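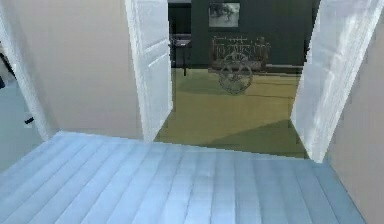 How to measure a room for paint and trim (without going back to the store twice)

Quick one. I redo this math every April and every time I forget a step, so I'm writing it down. Works for walls, ceiling, baseboard, door casing. Doesn't work for textured plaster, that stuff drinks paint and you just have to buy extra.

What you need

Tape measure, the 25 foot kind. A short one will make you crazy.
Pencil. Not a pen, you will get stuff wrong.
Graph paper or the back of an envelope.
Calculator or phone.
Step ladder if your ceilings are over 8 feet.

Step 1. Sketch the room first

Stand in the doorway, draw the outline. Doesn't need to be to scale. Mark doors, windows, closets, any bump-outs. Number the walls going clockwise. Wall 1 is whatever is on your left as you walk in. Write that down too or you'll come back in a week and have no idea which was which.

Step 2. Measure each wall at the bottom

Length along the floor, just above the baseboard. Hook the tape in one corner, walk it to the other. Read to the nearest inch, round up. For paint you don't need better than that. For trim you do, see step 6.

Don't assume opposite walls match. In my hallway they are off by 3 inches. House is old, whatever.

Step 3. Height

Floor to ceiling, minus baseboard and crown if you have it. Take it in two spots. Use the bigger number.

Step 4. Do the wall math

Add up all the wall lengths. Multiply by height. That's your gross area in square feet.

Say the lengths add up to 50 feet and the height is 8. 50 x 8 = 400 square feet.

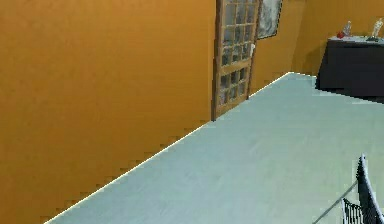

Now take off the openings. Standard numbers, close enough for most houses:

Single interior door: 20 square feet
Average window: 14 square feet
Double doors or a big slider: measure it, don't guess

One door and one window comes off as 34, so 400 becomes 366. Some people skip the subtracting and call the difference their touch-up paint. Fine for one bedroom. Do a whole floor that way and you end up with a shelf of half empty cans like me.

Step 5. Turn area into gallons

Look on the can. Coverage is printed there and it's different from paint to paint. Most interior wall paint I've bought says 350 to 400 per gallon. Use the low number.

Area times number of coats, divided by coverage. So 366 x 2 = 732, divided by 350 = 2.09. Yeah, that's annoying. Two gallons and a quart.

Strong colors (oranges, reds, deep yellows) plan on a third coat. Or have the store tint the primer. I use a gray primer under red and it saves me a coat, usually. Going from dark to white, prime no matter what the label says about paint and primer in one.

Doing multiple rooms the same color? Add the areas first, then divide. A 5 gallon bucket usually comes out cheaper. If you're up around 1,000 square feet with two coats you're buying six gallons anyway. Mix it all together in one big bucket befor you start, cans can be slightly off from each other and it shows in the middle of a wall.

Step 6. Baseboard and casing

Different math. This is linear feet, not square.

Baseboard: total wall length minus the width of each door opening, measured outside the casing. Then add 10 percent for bad cuts. More if it's your first time with miters.

Casing: each side of a door gets two legs and a head. Around 17 feet for a normal single door. Double it if you're doing both sides of the opening.

Buy long sticks. One 16 footer beats two 8s, no seam to fill. Check it fits in the car though. Ask me how I know. 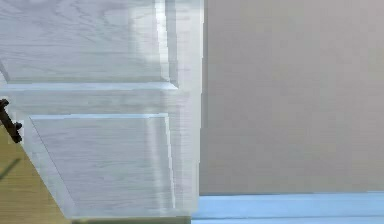 Farkas
Site editor, Flistance Home Notes
16/06/2025

Step 7. Doors

People forget these. A flat slab door is about 20 square feet a side. Paneled doors take a bit more becuase of the molding. A quart does two doors, both sides, one coat. Semi-gloss or satin, not the flat wall stuff, it scuffs.

Paint order for panels: the bevels, then the panels, then the cross rails, then the long side pieces last. Work fast, keep a wet edge. Brush with the grain direction even on a fake grain.

Step 8. Write it on the wall

Before the last coat of anything, write color name, brand, sheen and date on masking tape. Stick it inside the closet or behind a switch plate. Future you says thanks.

Stuff that goes wrong

Ran out mid-wall. Stop at a corner, never in the middle.
Measured in inches, multiplied by feet. Convert first.
Forgot the inside of the closet. Count it like its own little room.
Forgot the ceiling. Length x width, ceiling paint, own can.

Printable worksheet is under Downloads. Stair walls are on a separate page, the triangles need their own math.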